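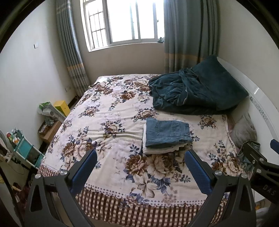
3. Bedrooms and bedding, Renitz guest flat

The proposal was to fold everything on the bed and leave the chest for a later month. Several present doubted it would speed anything up. The jeans and the white piece under them make one small stack, and the velvet blanket was still in a heap on the pillow. Asked how long one bed should take, the laundry side said 17 minutes. This was not believed.

The flowered bedspread stays for now. It was objected that peonies and roses that size hide stains until someone sits on them. Ristiline quoted 200 for a plain one. No decision.

Paper tags: one is still lying on the bedspread. Tags are to come off before the bed is made up. This was also agreed in January.

4. Storage along the wall

The yellow box and the clear plastic container may stay until the Ikonen shelving is priced again. The last quote was 912, delivery not included, and the meeting did not see what it would fix. The cardboard box on the floor is to be sorted first. If it still needs a shelf after that, the item comes back.

5. Curtains

Washing was put off. The claim that the blue-gray pair will not shrink was noted without support.

Next meeting at 4 p.m., same room.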